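Llevo desde enero enganchada a Junuvora y ya va siendo hora de que lo cuente por aquí, porque en casa no quieren oír hablar más del tema. Es un juego de lógica para el móvil, de esos de deslizar piezas, y me lo recomendó Kristine Catacutan en los comentarios de la entrada sobre sokobanes. ¡Gracias, Kristine! Me has arruinado el sueño.

La idea se explica rápido. Tienes un tablero con canales y unas barcas de colores, y cada barca tiene que llegar a su muelle. Las barcas no se paran donde tú quieres: avanzan hasta chocar con algo, sea la orilla, una esclusa u otra barca. Hasta ahí, lo hemos visto mil veces. Lo bonito es que cada vez que una barca cruza una esclusa, la esclusa se cierra detrás, y ese hueco que tenías pensado usar luego deja de existir. Te obliga a planear el camino al revés, desde el muelle hacia atrás, y cuando por fin encaja todo se me escapa una risa tonta que asusta al gato.

Los niveles van por regiones. La primera, Basbridge, es casi un paseo y sirve para cogerle el aire a los controles. En Cerov aparecen las barcas dobles, que ocupan dos casillas y solo giran en las plazas anchas, y ahí me quedé atascada con el nivel 12 una barbaridad de tiempo. Lo dejaba, fregaba los platos, volvía, nada. Al final la solución era mover primero la barca que ya estaba en su muelle. ¡La que ya estaba bien colocada! Me pareció una maldad preciosa.

Y luego está Thambiah, la última región, con corrientes que empujan las barcas una casilla al final de cada turno. De momento llevo 15 niveles resueltos allí y los he disfrutado todos, incluso uno larguísimo con un callejón en espiral que hice en papel, con tapones de botella, porque en la pantalla me perdía. Os recomiendo mucho lo de los tapones, por cierto. Poder tocar las piezas y dejarlas quietas en la mesa mientras piensas ayuda muchísimo, y además se puede discutir con alguien al lado.

Pegas, alguna tiene. El botón de deshacer solo retrocede 2 movimientos, y en los tableros grandes eso es quedarse muy corto. La música está bien media hora - después la quité y no la he vuelto a poner. Los colores de dos de las barcas, el ocre y el naranja, se parecen demasiado si juegas de noche con el brillo bajo.

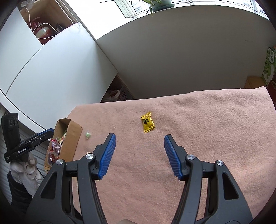

También hay un editor de niveles, y ahí es donde se me van ahora las tardes. He publicado uno que se llama «La barca de mi tía», con 900 puntos de premio si lo sacas sin deshacer nada. Princess Dagdag lo resolvió por un camino más corto que el mío y me mandó la captura con toda la alegría del mundo. Tuve que rehacer media orilla izquierda para taparle el atajo, y creo que ha quedado mejor que antes.

Si alguien se anima, que busque mi nivel y me diga si la esclusa del centro se ve venir o no, que yo ya no soy capaz de mirarla con ojos limpios. Y si habéis pasado el de los tres remolinos de Thambiah, dadme una pista pequeñita, pero pequeñita de verdad - con saber qué barca sale primero me conformo.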